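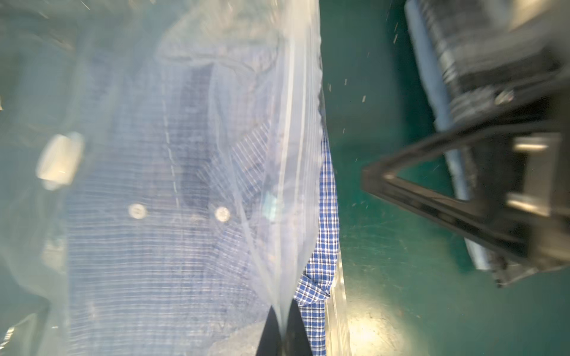

Second-Hand Shirts and Their Packaging: A Small Study in the Town of Moen

Project report by Peninah Nyamweya
Supervisor: Borghild Wikström
Submitted April 25, 2019

1. Background

Many households keep clothes which they do not wear any more. A part of these clothes goes to charity shops, and the rest stays in closets for years. In my project I wanted to understand how people decide what to do with a shirt that is still good. I chose shirts and not all clothing, for the reason that a shirt has a clear size, is easy to compare and is owned by almost everybody.

The town of Moen has two second-hand shops, Groruson and Wulley. They are different in one important way. Groruson sells its shirts on hangers, while Wulley sells them folded and packed in clear bags. This gave me a good chance to ask if the packaging changes what the customers think about the same kind of product.

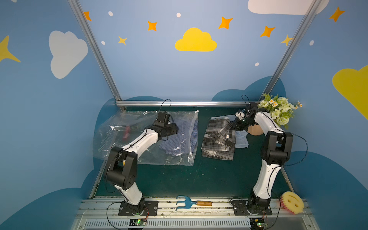
The literature on this question is not large. Most of the texts I could find speak about new clothes, where the bag protects the product on its way to the shop. For used clothes the bag has also another meaning. It tells the customer that somebody has checked and folded the shirt, even when the customer cannot know this for sure.

2. Method

I prepared a questionnaire with 12 short questions and left paper copies in both shops. In total 100 customers gave it back. I also talked longer with two persons: Dorothy Whitlock, who manages Wulley, and Ivar Lindholm, who works with sorting at Groruson. Both conversations were in English and I took notes by hand.

From Wulley I received the sales list for one season, with 2,766 items. Over 600 of them were shirts. Groruson does not keep such a list, so a direct comparison of sales was not possible. I consider this the main weakness of the study.

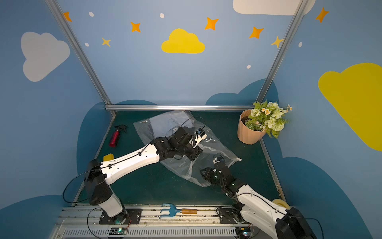
The answers were put in a table and sorted by age group and by shop. Ida Thiele from my class read the open answers a second time, so that they were not interpreted only by me. Where we disagreed, we discussed the answer until we found a common category.

3. Results

Most customers of Wulley wrote that a bag makes the shirt feel "cleaner" or "more like new". At the same time many of them complained that they cannot touch the fabric or look at the collar. Customers of Groruson named the touching as the best thing about the shop -- but several also said that shirts on hangers look tired after some weeks.
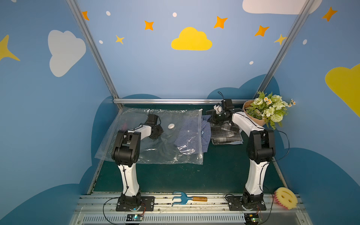

Figure 1. Blue checkered shirt inside a clear storage bag, with folded plaid clothing outside it.

Older customers were more positive to the bags than the younger ones. The younger group often mentioned plastic waste, and some asked if a used bag could be brought back to the shop. Dorothy Whitlock told me that she will try this from June, with a small box near the door.

4. Discussion

It seems that the bag helps to sell the first impression and makes the second look more difficult. A paper band around the folded shirt could be a middle way, and Ivar Lindholm thought it would be cheap enough also for Groruson. I did not have time to test it. With a longer project I would ask the same customers again after they have worn the shirt at home, and I would include the shop in Pernov, which sells both ways.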